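Gustalia in Farano: a visit to the food fair
Posted in August under Fairs and markets

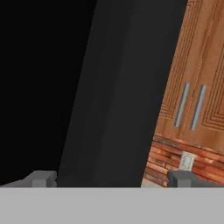 Computer-rendered view, gripper open.

I have wanted to visit Gustalia for several years, but it always fell in the same week as my summer course. This year the course was moved, and so I took the early bus to Farano with an empty rucksack and a cool bag. I write down my impressions for those readers who are thinking of going next summer, and also for myself, as I forget the names of cheeses very quickly.

Farano is a small town on a slope. The bus stops at the bottom, next to the petrol station, and the fair is at the top, in the old market hall and on the square in front of it. The walk up takes a quarter of an hour if you do not stop. I stopped at the fountain and again at a bakery which was selling flat bread with onion, and this was a mistake, for I arrived at a food fair already half full.

The entrance costs 2 euros and for this you receive a paper wristband, a small glass and a folded plan. The glass is for the tastings of juice and wine. You may keep it. On the plan there were 41 stands, each with a number, and on the back the timetable of the talks. The numbers on the plan and the numbers in the hall did not agree in the left corner, where the oil producers had changed places with the herb sellers, but the hall is not so big that a person can be lost in it.

I began with the cheese, as I always do. The producer I most wanted to see was Radonjić, a family dairy which works with sheep's milk and a little goat's milk. I had eaten their hard cheese once at the house of a friend and had never found it in a shop. They had brought three ages of the same cheese and they let you taste them in order, the youngest first. The young one is mild and a little sour, and it squeaks on the teeth. The middle one I liked less, it had a taste of cellar that stayed too long. The old one is the one I remembered: dry, with small crystals, and with something in it like roasted nuts. I bought a piece of the old one and a small piece of the young one for grilling.

I asked how high the pastures are and the answer was that the summer hut stands under a peak of 2,460 metres, and that the animals go up in June and come down when the first snow touches the top. The salt is rubbed on by hand and the wheels are turned every second day in the first month. I asked if one can visit the hut. One can, but there is no road for the last part and no telephone signal, so you must agree the day in advance with the dairy in the valley.

From there I went to the honey. I will be short about the honey. There was lime, chestnut, acacia and a very dark forest one, and everything was good, and after the fourth spoon I could not tell any difference. If you want to buy honey, go to it first, before cheese and before wine. The chestnut honey was bitter in the way I like it in coffee. I took one jar.

Girdale had the largest stand in the hall. They are preserve makers: pickled peppers, aubergine spread, plum jam without sugar, quince paste. Their peppers are roasted over wood, and they had put a small iron roaster on the square outside the side door, so that the smell came in each time the door was opened. It was clever, as every person in the queue for juice turned their head. The aubergine spread is smooth and quite sharp with garlic. The plum jam is cooked so long that it is almost black, and it can be cut with a knife. I was told that it is used in the region as a filling for dumplings and that it does not run out in the oven.

I also asked at Girdale about the lids, which may seem a strange question, but I make pickles at home and each winter I lose a few jars. The advice I received was the following. Use new lids each year, even when the old ones look good. Fill the jar when both the jar and the food are hot. Do not turn the jar upside down, as my grandmother did, but leave it standing under a blanket until the next morning. Wipe the rim with a cloth that was put in vinegar. I will try this in September and report.

At eleven there was a talk about old kinds of wheat. It took place in the side room, where the chairs were few and the sun came directly on the screen, so we could not see the slides. The speaker continued without them and I think it was better so. I learnt that the tall wheat of the region almost disappeared in the time when everybody changed to machines for harvesting, as it falls down easily in the wind, and that it is sown again on a few fields near the river. The flour takes more water than normal flour and the dough must rest longer. A woman in the row behind me did not agree about the water, and they discussed it between them for some minutes, very politely. Afterwards there was bread to taste, with a thick crust and a grey, moist inside. It was a little heavy for me.

Lunch can be eaten on the square, where there are long tables under the trees. You buy a ticket at one window and you bring it to another window, and if you change your mind between the windows it becomes complicated. I had bean soup with smoked ribs and a salad of tomato and white cheese. The soup was excellent, the salad had been standing. At the next tables there were big families and also a brass band, who ate in their uniforms and played when they had finished. From this moment it was difficult to talk.

In the afternoon the hall became very full and very warm. The doors were open on both sides, but the air did not move. The cheese sellers covered their products with wet cloths. If you suffer from heat, I recommend that you come at nine, when it opens, and leave the hall by one. The garden behind the hall has shade and a tap with drinking water, and it is not marked on the plan. You reach it through the passage next to the toilets.

Small practical matters, in no special order:

Payment. Half of the stands take cards. The cash machine is down the hill beside the bus stop, and I met several people climbing up for the second time. Bring small notes.

Bus. The last one down the valley leaves at ten past six and it was full. I stood for the whole way with my cheese between my feet. A taxi can be ordered at the information desk.

Language. On most stands there is a person who speaks English or Italian. The talks are only in the local language, without translation.

Children. There is a corner with straw bales and a baking table where they form rolls and collect them one hour later. It looked popular. There is a place for changing babies beside the first aid room.

Dogs are permitted on the square but not in the hall.

Before leaving I passed by the information desk and asked how many people had come. The day before, they had sold 2,924 wristbands, which for them was a record. The desk had a book for comments, and I wrote that the talks need a curtain on the window. Somebody before me had written the same, with three exclamation marks.

What I carried home: two cheeses from Radonjić, chestnut honey, one jar of the roasted peppers and one of the plum jam from Girdale, a bag of the old flour, the little glass. The young cheese I grilled the same evening, with the peppers next to it, and it kept its form very well. The flour I have not opened yet. If a reader has baked with tall wheat and knows how much water it takes, please write it in the comments, for after the discussion behind me I am not sure whom I should believe.

The fair takes place every August. The dates for next year were not yet decided when I asked, but they are normally put on the door of the town hall and on the Gustalia page in the spring.

Filed under: Farano, cheese, preserves, markets
Previous entry: Walking the river path in the rain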